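The equipment lead at Lelberg starts the budget with spare parts. "We priced the arms first last year and ran out of money for fingers and cables," the lead says. For the laundry cell, the plan now carries 1,944 dollars for consumables and a separate line for wrist cameras.
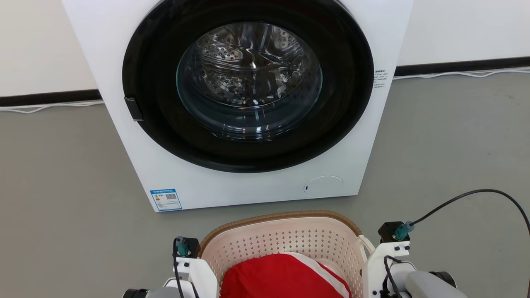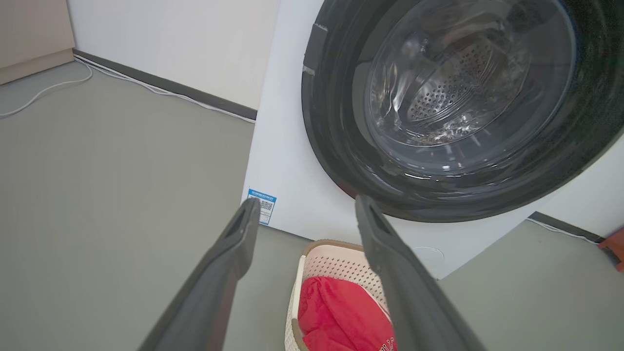
Laundry cell, head view first and wrist view second. The washer door is closed in both.

Branberg quoted 22 weeks on a second pair of arms; Stulell quoted less time but charges 537 dollars per replacement gripper. The lead has not picked one. "I want the service terms in writing, with a rate per visit."

The washer came out of the facilities budget. "It's a standard front loader. Don't let a vendor sell you a modified one." Orders above 1,000 dollars need a second signature, so the request goes in by February.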